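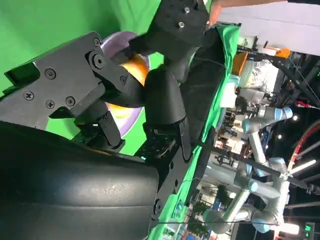 My sister-in-law texted me that no pair of work pants is worth what Fankhauser charges, and that I'd be back in the discount bin by spring. So okay, thread time, I've been wearing the double-knee ones since November and I have Opinions.

First, sizing. Fankhauser runs long. Like, LONG. I'm a 32 inseam in everything else I own and I had a good two inches puddling over my boots. They do offer a shorter cut but it's hidden under a different color name on the site, and I only found it after I'd already hemmed the first pair. Badly.

The fabric is stiff as a board out of the bag. You will walk like a cardboard cutout for the first week. I washed mine three times before wearing them to work and they still stood up on their own in the laundry room (my kids thought this was the best thing that has ever happened)

Knees: the pad pockets open from the bottom, which I love, because the pads go in without taking the pants off. My old Tuvudus pair opened from the top and I was forever fishing crumbs of drywall out of there.

Speaking of Tuvudus - I don't hate them! I wore the same two pairs for years. The waist is more comfortable, hands down. But the crotch seam went on both of them, same spot, and the second time I was up a ladder in somebody's foyer. Never again.

Pockets! Fankhauser gives you a real phone pocket on the left thigh with a flap that closes. The hammer loop is too low for me though, it bangs right on the kneecap when I climb stairs. I cut mine off. No regrets.

Someone asked about the Mollatau bibs. I tried them on at Ernik, the farm store out by the highway, and they're gorgeous, but the straps slid off my shoulders every time I bent over. If you've got wide shoulders you might be fine. I do not have wide shoulders.

Also while you're at Ernik, go look at the back wall. They had 14 pairs of last year's Fankhausers marked down when I was in there, mostly the brown, mostly big sizes. I got one pair for 17 dollars off and felt like a bandit.

Washing: cold, inside out, hang them up. I dried one pair on high by accident and lost an inch off the leg, which on these pants was kind of a favor!!

Things I don't like: the button. It's a metal shank button and it's too big for the hole, and with cold fingers in January it is a whole negotiation. Also the belt loops are skinny and there's a gap in the back where there should be one more.

Things I do like: everything below the belt loops. Not one popped stitch so far, and I spend most of my day on my knees on subfloor.

Would I buy them again? I already did, there's a third pair coming, the gray this time, in the short cut. And yes I've told my sister-in-law, and yes she wants to know if they come in her size.

They do. Same weird color name trick. Look under "slate short" and scroll down past the jackets.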